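Can a Machine Put the Dinner Things Away Yet?

The engineer I went to see at Flovska has spent 14 years on the question, and she laughed, warmly enough, when I asked it before I'd even got my coat off.
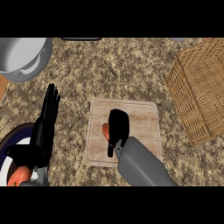 "Everybody wants a yes or a no," she said, pouring us both some tea (she is generous with the tea). "My mother asks me every February, when I visit, and I tell her to keep her dish towel handy."

Her team's kitchen program, Flatell, practices on a computer long before it gets near anybody's real counter. Picking up a piece of food still takes more patience than you'd think. "You and I don't think about our fingers," she said. "We just reach over while we're talking about something else. A machine has to settle where each finger goes, and then the carrot rolls!"

They ran one simple chore 2000 times over the winter, and she was happy with it, mostly. Shop floors are further along, she thinks, for the plain reason that parts come in the same shape every morning.

And dinner at her own house? "Oh, I cook," she said. "My husband washes up, and he's slow too."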